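Kitchen Equipment Assistant (part-time)
Jultholm Shared Kitchen

Hours: 14 per week, over three shifts
Contract: permanent, with a trial period of nine weeks
Reports to: Žofie Rusnák, kitchen manager
Start: May

About the kitchen

Jultholm is a shared commercial kitchen. We rent bench space, ovens and burners by the half day to people who cook for a living but do not have a kitchen of their own. Our regular users include two soup makers, a jam producer, a catering business called Lulach and several people who run market stalls. Evening classes use the training room on weekdays.

The building has a main kitchen, a smaller training room, a dry store, a wash area and an equipment store. The equipment store is where most of this job takes place.

Users do not bring their own pots and pans. They borrow ours, which are included in the rental price. The store list runs to 282 pots, pans and trays, plus lids, racks, strainers, ladles and measuring jugs. Last year we recorded 3,697 loans. Each of those items was checked out, checked back in, washed, dried and put on a shelf, and the person in this job does a large share of that work.

What you will do

Most shifts follow the same order. You will:

Check returned cookware against the loan sheet and note anything missing.

Wash items that do not go through the machine. This includes anything with a rubber or soft-grip handle, anything with a copper base, and all strainers.

Dry pots fully before they go on the shelf, including the rim and the places where the handle brackets meet the body. Water sits there and leaves marks.

Match lids to pots. We store lids upright in lid racks, separate from the pots, and each rack is marked by size. Lids put back in the wrong rack cause more lost time at the start of a session than anything else in the building.

Check handles. Side handles on wire brackets work loose with use. You will test each one by hand and tighten it or set the pot aside for repair.

Remove old labels and glue from new or donated cookware before it goes on the list. Some stickers peel off cleanly and some need oil and a plastic scraper. Do not use steel wool on polished surfaces.

Set up the training room before evening classes. The teacher leaves a list by 3 p.m. and you put out one set per bench: pot, lid, lid rack, board and mat.

Keep the loan sheets up to date. These are on paper and are typed into a spreadsheet at the end of the week. You will be shown how.

Once a month you will also help with the full count. We close the main kitchen for a morning and go through every shelf.

What the job does not include

You will not be asked to cook, serve food or deal with payments. Bookings are handled by the office. Floors and drains are done by a cleaning company, Nuko, who come in after closing.

Who we are looking for

You do not need experience in a professional kitchen. People have come to this job from warehouse work, school cafeterias, libraries and from raising a family. What matters is that you are careful with objects, that you put things back where they belong, and that you can keep going at a steady pace when four users return their cookware at the same time.

You should be able to:

Lift and carry a large stockpot, empty, to shoulder height. Heavier items are kept on low shelves and we have two carts.

Stand for most of a shift.

Read and fill in forms in English.

Work alone for part of the day.

Be polite to users who are in a hurry, and firm with users who want to hand back a dirty pan.

It would help if you have a food handler card. If you do not, we pay for the course and you take it during your first month, in working hours.

Hours and pay

The three shifts are Tuesday 8 a.m. to 1 p.m. and two afternoon shifts, which we agree with you when you start. The afternoon shifts are four and a half hours each. The Tuesday shift is fixed, as that is the day the soup makers finish and most of the large pots come back.

Pay is by the hour, on the second step of our wage scale. The scale is sent to everyone we invite to a trial shift, and you can ask the office for it before you apply. Wages are paid every two weeks. You get paid sick days and paid vacation in proportion to your hours, a free meal on any shift when a class is running, and work shoes and aprons.

After the trial period you may also rent the training room at half price for your own use, if it is free.

Where you will work

The equipment store has a window and is heated. There is a long bench for sorting and checking, and shelving along the other walls. The wash area is next door and can be loud when both machines are on - we provide ear protection. The building is on one level, with a ramp at the loading door. There is bicycle parking in the yard and the bus stops across the road.

You will share the work with one other assistant, who covers the remaining shifts. There is a written handover book, and the two of you overlap for half an hour on Tuesday.

How to apply

Write to Žofie Rusnák at the kitchen office, by letter or by e-mail, and tell us:

Your name and how to reach you.

Which afternoons you can work.

What work you have done before, paid or unpaid. A short list is fine.

Anything we should know in order to make the trial shift possible for you, such as a need for a seat, larger print on the forms, or a later start.

We do not need a photograph or a formal résumé. Please do not send original certificates.

Everyone we shortlist is invited to a paid trial shift of two hours. During the trial shift you will check in a returned load with the other assistant, match a shelf of lids and set one bench for a class. There is no separate interview. Žofie will show you around the building and answer questions afterward, and we let everyone know the result within a week, including those we do not take on.

If you would like to see the kitchen before applying, come by on a weekday morning between 9 and 11 and ring at the loading door on Baláž Street. The front door is kept locked during sessions.

Applications are read as they come in, and the post will be closed when it is filled.
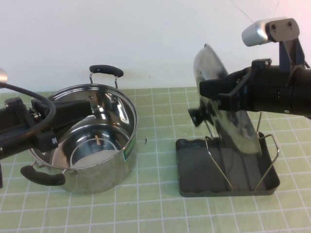 Stainless steel pot, with its lid and a lid rack.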